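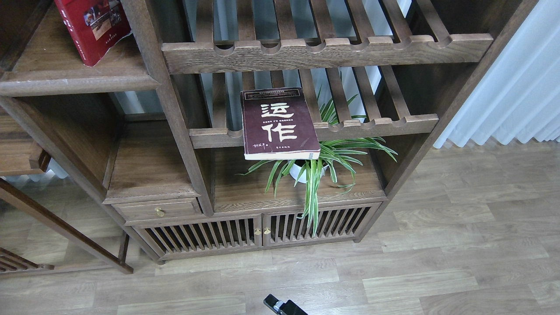
Page last changed: Saturday, 6:40 p.m.

Minutes of the February meeting, Fermented Foods and Gut Bacteria Discussion Group

Present: Fereshteh Arabzadeh (chair), Udden, Sisano, Mokoena, Anis (minutes), and a good handful of newer members whose names are on the sign-in sheet. It was lovely to have so many faces on such a miserable evening, and thank you to everyone who brought something to taste.

1. Minutes of the last meeting
These were read and agreed, with one correction. Mokoena's kefir was kept at room temperature for 2 days and not in the refrigerator, as I had written down. My apologies to Mokoena, and to anyone who tried it my way and got nothing but cold milk.

2. The reading: phages in the sauerkraut crock
Fereshteh introduced the paper, which looks at the viruses that attack lactic acid bacteria while cabbage ferments. She took us through it slowly, for which several of us were grateful. The bacteria that start things off in the first days give way to hardier, more acid-loving ones, and the authors think the phages may hurry that change along. They tested 671 isolates taken from the brine at different stages, and we spent a good long while on the big table, going back and forth over what counts as a "different" isolate when two of them share nearly all their genes.

Udden wondered whether this matters to a person with one crock in the kitchen. Fereshteh thought it might, a little, for people who save brine from one batch to start the next, and so carry the phages over along with the bacteria. Sisano has been doing exactly that for years and has had two slow batches lately, so there was a great deal of interest in her jars! She will bring brine from both a slow batch and a good one next time, so that we can compare the acidity with the new strips.

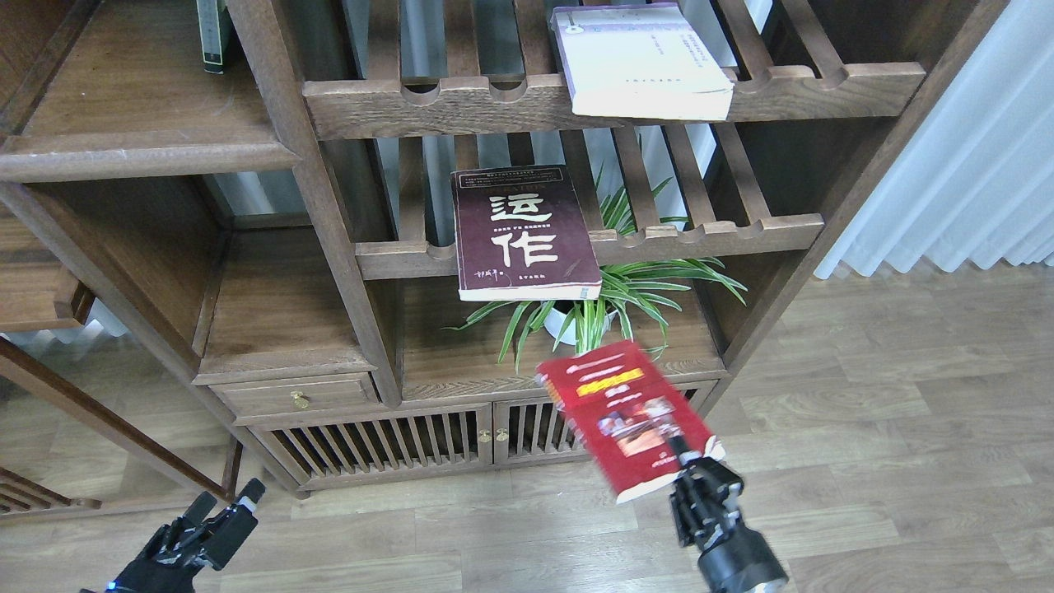

Mokoena said that a slow batch could just as easily come down to salt or a chilly pantry, and that he would want to see the same cabbage, the same salt and the same shelf before blaming a virus for anything. This was felt to be fair, and Sisano agreed to start two small jars side by side, one with old brine and one without, weighing the salt for both.

3. The microscope
The lamp has been replaced and the 100x objective cleaned. Anis showed a smear of yogurt stained with methylene blue, and after some fiddling with the oil everyone who wanted a look had one. The chains of cocci came up beautifully. Please wipe the oil off afterward, as the last user did not.

4. The starter culture library
We talked for longer than planned about how to label the frozen tubes. Agreed: name of the food, month, initials of whoever made it, and the number of times it has been passed on. Anything passed on more than 6 times will be thrown out and begun again from the oldest tube. Udden will rewrite the list.

5. Next reading
Fereshteh offered a choice of two, and the group went for the older one, a paper from 2000 on how yeasts and bacteria share sugars in sourdough. Copies will be sent around by Anis.

6. Any other business
Mokoena asked for spare jar lids, the wide kind. The rye starter is looking for a home while Udden is away, and comes with feeding instructions.

The meeting closed at 9:15 p.m.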